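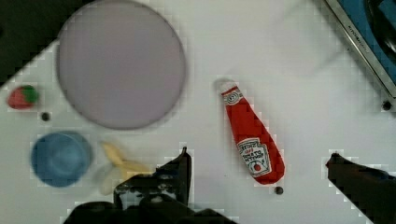
Wrist view over the ketchup bottle, fingers wide open.

Friday evening, 3/13/20, and I have finally got the gripper on the little cell behaving the way I want it to. I'm so pleased with it that you are all going to have to read about finger screws!

A bit of background for anyone new. The cell is a small arm on a white table, with a camera at the wrist and a two-finger gripper. I call the whole thing Caldale, after the lane I lived on when I started it. It spends its life picking up toy food, mostly soft things, and soft things are wonderful for showing up a badly set gripper. A hard block will let you get away with nearly anything. A felt bottle squashes, leans over and tells on you.

What had gone wrong was the closing. The left finger was getting to the middle before the right one, so whatever was between them got shoved sideways first and gripped second. I'd been putting up with it for weeks by nudging the target position in software (I know, I know). Then the counter went past 1118 cycles since the last service, I heard a tick on every close, and that settled it.

So, the order I do things in now. Power off, and wait for the light on the supply to go out. Arm propped on a folded towel so it can't sag. Fingers off, left one first, and every screw goes into an egg box with the hollows labelled. I wipe down the slide with a lint-free cloth and a drop of the light oil I get from Aguiar, the bearing shop in Clarthorpe, and then work it back and forth by hand until it feels the same all the way along. The tick was a loose screw at the root of the right finger. It had backed out by less than a full turn, and that was enough!

Putting it back together is the part I enjoy most. I bring both fingers up finger-tight, close them on a flat steel rule, and only then nip the screws up, a little on each side in turn. The rule should stand square at 90 degrees to the table. Mine was leaning 2 degrees to the left before I started, which explains a lot of knocked-over bottles.
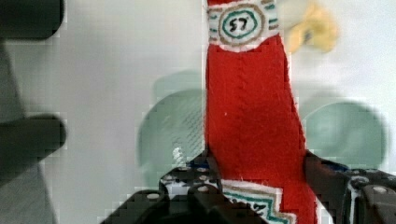
After that comes the grip force. The setting on mine is just a number from nothing up to a thousand, and I'd had it at 700 for reasons lost to history. For a soft toy that is far too much, and it makes the motor work for no gain at all. I came down in small steps, trying a pick and a gentle lift at each one, until a bottle slipped, then went back up two steps and left it there. Do this with the softest thing you own and then check it on the cup, in that order, as going the other way had me chasing my tail all last winter.

The wrist camera needs redoing after any of this as well. Taking the fingers off always shifts the mount a hair, so I run the Flolero calibration routine again with the printed board, once up high and once close in. It takes almost no time and I used to skip it. Please don't skip it! A picture that is out by a few millimetres looks perfectly fine on the screen until the fingers come down beside the banana.

Still on the list: a dab of threadlocker on those root screws (the mild sort, so they'll come out again), and a better clip for the cable at the elbow, where the sleeve is starting to rub. I've also ordered a spare set of finger screws, and if they come in time I'll do the elbow next weekend and post the measurements for the clip.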